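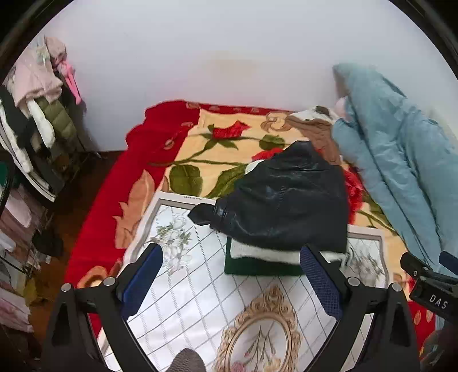 Figure 4. Bedroom in the Sunham sample, with a stain on the plain white wall beside the bed.

3.2 Wall staining and reported damp

Tenants in 146 homes answered the survey in March. Staining was reported most often in bedrooms – usually on outside walls – and less often in kitchens. Faint, yellowish marks were scored 1 on the scale used by Brunner and Deák. Meter readings were taken at 13 of the homes in Sunham. Scores and readings agreed poorly, so both are given in the tables.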